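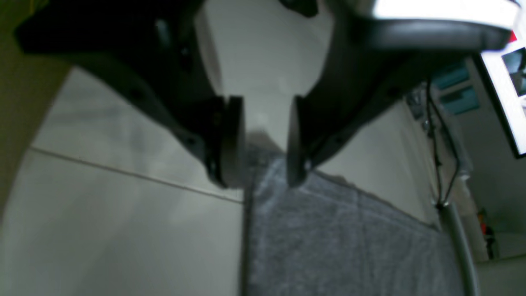 *Wrist camera view, fingertips just above the towel near its edge.*

**Second-arm grasp drifts off the cloth edge, Cuervo + Ravine**

**rosaura_c** (Rosaura Carhuamaca)
Friday, December 2, 2022

Setup first. Two arms, parallel-jaw grippers, one wrist camera per arm, one fixed camera looking down at the table. Ravine does the cloth mask and edge keypoints, Cuervo does the planning, Arkico carries the messages. Task is pick up gray fabric items, pull them out flat, fold.

The first grasp is fine. The second arm is the problem. Its target comes from the fixed camera, then gets refined from the wrist camera once the gripper is within range. On refinement the target moves inward, away from the edge, and the fingers close on the middle of a layer or on two layers. I log the refinement vector on every attempt and it points the same way most of the time.

Intrinsics were redone this week. Hand-eye calibration was redone too, residuals look normal. Exposure is locked on all three cameras.

Config:

```
refine:
 source: wrist
 trigger_height: 0.08
 max_iters: 8
 edge_margin: 0.006
stamp:
 mode: receive_time
```

What should I look at before I start rewriting the refinement step?

---

**rlefevre**

`mode: receive_time` is your bug, or at least a bug. You're stamping the wrist image when Arkico delivers it and then looking up the arm pose at that stamp. The image is older than the stamp. During the descent the arm is moving, so you project the edge with a pose the camera didn't have yet. The error points along the direction of travel, and you already said the vector has a consistent direction.

Switch to capture time and rerun the log.

---

**sabina_s**

I'd check the mask first. Gray knit against a pale table should be easy from overhead, but at close range the finger pads take up a lot of the image and the shadow under them is nearly the same value as the fabric. We had Ravine put the edge on the shadow boundary for weeks. The keypoint confidence stayed high the whole time, so it never showed up in our plots.

Dump the raw masks at trigger height and look at them one by one. It's dull work but it takes an hour.

---

**rosaura_c**

Did both. Measured the image offset against the encoder clock by moving the wrist in a sine over a printed target and fitting the phase. Median is 86 ms on the wrist cameras. The fixed camera is much lower. So Raphaël is right that the stamp is wrong.

With capture time turned on the drift gets smaller but does not go away. The masks Sabina asked about are clean on flat cloth and bad once the first gripper is holding part of it.

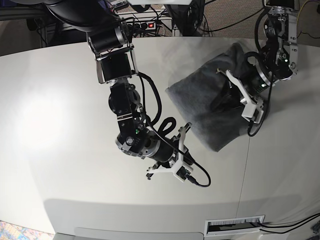 With one arm already in the fabric, the outline near that gripper stops being a useful edge. Ravine returns folds as edge keypoints there. The far side stays reasonably straight, and I would prefer the second grasp to go there, but Cuervo scores candidates by reach cost and a fold keypoint in the middle of the table beats a true edge keypoint farther out.

---

**jguzman**

Cuervo lets you replace the scoring function. `candidate_cost` takes a callable. Add a term for distance to the mask boundary, measured on the fixed camera's mask, and a second term for distance from the first grasp. Fold keypoints are usually interior to the outer mask, so the first term kills most of them.

```
def candidate_cost(c, ctx):
 d_edge = ctx.boundary_dist(c.xy)
 d_hold = dist(c.xy, ctx.hold_xy)
 return (w_r * c.reach
 + w_e * d_edge
 - w_h * min(d_hold, ctx.item_len))
```

Clamp `d_hold` or it will chase noise at the border of the workspace. Ask me how I know.

---

**nevzat**

I disagree with doing refinement during motion at all. Stop the arm at trigger height, wait for the joint velocities to settle, take one image, refine once, descend. Then the timestamp question mostly goes away and you can delete half of this code.

---

**rlefevre**

It goes away until someone wants the cycle to be faster. Then it comes back and the person who knew about the 86 ms has left. Fix the clock.

Stopping also costs you on cloth specifically. If the first arm is already lifting, the fabric is still moving while you wait, and your single image is stale by the time the fingers get there.

---

**nevzat**

Then don't lift with the first arm while the second one is aiming. That's a sequencing choice. You are solving in the estimator something that can be solved in the state machine.

---

**sabina_s**

Both can be true. We stop for the second grasp and we use capture time. Stopping made our failures repeatable, and that alone was worth the extra time per cycle while we were debugging.

---

**rosaura_c**

Results after the weekend. Capture time on, Jairo's cost function with `w_e` raised until it stopped picking folds, and a stop at trigger height per Nevzat. 246 attempts, eight misses on the second grasp. A miss here means the fingers closed and the gripper width came back as empty, or the hold was lost before the stretch stage started.

Next question, and maybe this needs its own thread. The stretch stage ends on motor current. Both arms move apart along the line between the grippers until the summed current passes a threshold.

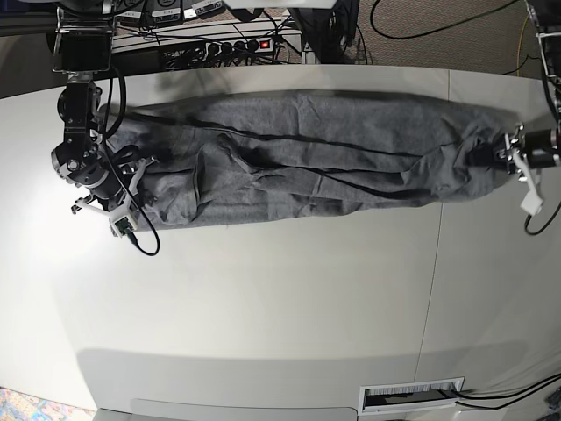
One threshold doesn't cover the items I have. Knit gives a slow ramp and reaches the limit well after the outline has stopped changing. Towel gives almost no ramp and then a step. If I set the limit for towel, the knit slips out at one end on some fraction of runs. If I set it for knit, the towel is left with a sag in it and the fold planner gets a bad outline.

---

**jguzman**

Use the derivative. Stop when the current slope over a short window exceeds a value scaled to the slope at the start of the move. Filter first, the raw current on these small actuators is terrible.

---

**sabina_s**

I would stop on vision and keep current as a safety limit only. You already have the mask from the fixed camera. Track its length along the gripper axis. When gripper separation increases and mask width across that axis stops decreasing, you're done. It works the same on both materials.

---

**nevzat**

The mask is partly hidden by the grippers and whatever cable is hanging off the wrist. I would not close a loop on it at rate. Current slope, with a low speed for the last part of the move.

---

**sabina_s**

The width is measured in the middle third. The grippers aren't there. A cable crossing the cloth can be, I'll give you that one, and we reject columns where the mask is split.

---

**rosaura_c**

I'll run slope and width in parallel on the same moves and log which one fires first. Current as the hard limit in both cases. Jairo, what window did you use on the slope, and is the filter causal?

---

**jguzman**

Causal, second order low-pass. The window depends on your control rate, so copying mine won't help. Start with something longer than one period of the ripple you see when the arm moves with nothing in the gripper, and shorten it from there. The version we run is in the Kirkedov branch under `stretch/slope_stop.py`. It has a hardcoded joint order, check that before you run it on two arms.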